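Clurnel: a simulated-bedroom kit for testing two-armed manipulation
Reviewed September 14, 2019

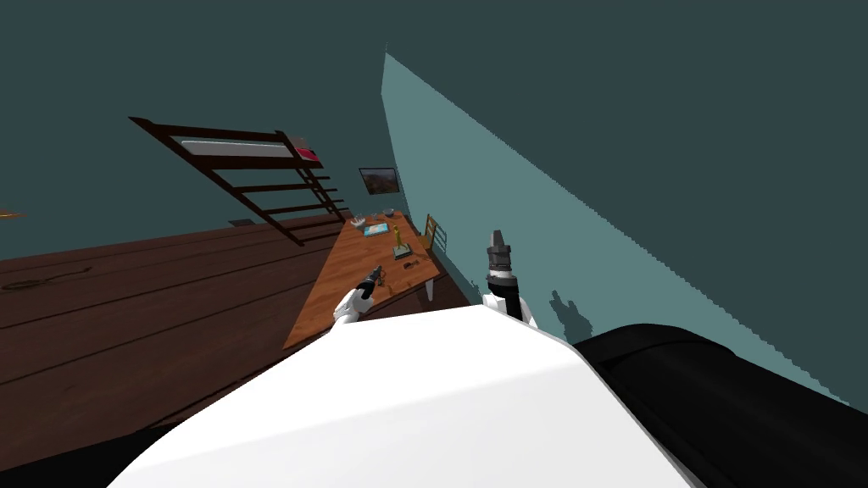 A Clurnel desk task from the robot's own viewpoint, with a small black object in the left gripper.

I've been waiting for something like Clurnel for a long time. It's a package of simulated rooms, a two-armed robot model and a training method, all released together so you can run the authors' experiments and then go off and try your own. I've had it on my workstation for a few weeks, and I keep finding excuses to go back to it!

The method is the part that got me interested. Lech Tomaszewski and his coauthors call it viewpoint loosening. While the policy is learning, the head camera gets rolled and shifted between episodes, sometimes by a lot, so the desk may run across the view on a steep diagonal and the walls lean with it. The policy never gets told how far the camera has moved. It has to work out where its hands are from what it sees, which includes a good deal of its own body and arms.

I was doubtful. My own attempts at this kind of thing (on Gornura, the simulator I used before) mostly gave me policies that waved politely near the object and then gave up. So I ran the comparison myself: 40 pick-up attempts with the camera level, then the same number again with it tilted. The plain policy missed the tilted pick-ups 20 times. The one trained with loosening missed 2. I checked my scripts twice after that, then ran the whole thing over with new random seeds and got a result close enough that I stopped worrying.

What I like most is that the rooms feel like rooms. The bedroom has a long wooden desk with odds and ends on it — a blue tray, a little yellow figurine on a dark base — plus a bunk bed and a chair with a slatted back. Lighting is done with some care as well. A gripper can throw a proper shadow on the teal wall, and that matters more than it sounds, as an earlier policy of mine used to get badly confused by shadows.

Setup took me an afternoon. The installer wants an older version of the physics library than the one I had, and the error message it gives you is no help at all. Once you're past that, things go smoothly. You pick a room, pick a task, set the tilt range in one short text file and press go. Training the desk tasks took almost two days on my single graphics card, and I could still answer email on the same machine, just.

Now the grumbles. Small dark objects are hard for it. If the thing you want is dark and the fingertips are dark too, the policy sometimes closes a little early, and you can watch it hover as if it's making up its mind. The paper mentions this in a footnote and I think it deserved a page. Two-handed tasks are also thin on the ground. In most of the ones I tried, one arm does the job while the other just waits. There's a handover task in the menu, but it's marked experimental and it crashed on me both times.

And it's all simulation so far. The authors say a real-robot study is planned for October, and I'd hold off on any big claims until then. Contact with hard, slippery things always looks nicer in a simulator than it does on a bench.

If you already use Conach for your training runs, the adapter in the extras folder works fine, though you'll need to rename a couple of settings by hand. The small add-on called Butt (yes, really) replays failed grasps in slow motion, and I'd install it on day one. I learned more from an evening of watching failures than from all my charts.

I'm keeping it installed, and my next job is the kitchen room with the tilt range turned all the way up.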